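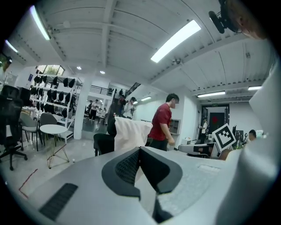 ## 4. Setting up the Medve label printer

Complete section 3 before you begin. The Flidden driver must already be on the computer.

1. Switch the printer off at the rear and unplug it.
2. Press both green latches inwards and lift the lid until it clicks.
3. Slide the roll on to the spindle with the labels facing up. A full roll holds 1,000 labels.
4. Feed the leading edge under the guide bar and pull 5 cm of backing paper past the cutter.
5. Close the lid — press on both corners, not the middle.
6. Plug the printer in and switch it on. The status light flashes amber for up to 30 seconds, then stays green.

**Note:** If the light stays amber, the guide bar is not seated. Repeat steps 2 to 5.

**Caution:** The cutter is sharp. Keep fingers clear when the lid is open.

### 4.1 Pairing with Radix

1. Open Radix and choose Devices, then Add printer.
2. Select Medve from the list.
3. Enter the pairing code. The factory code is 879.
4. Print a test label and check that the border is even on all sides.

**Note:** Printers supplied with a Tillis base have a second power switch under the front edge. Both switches must be on.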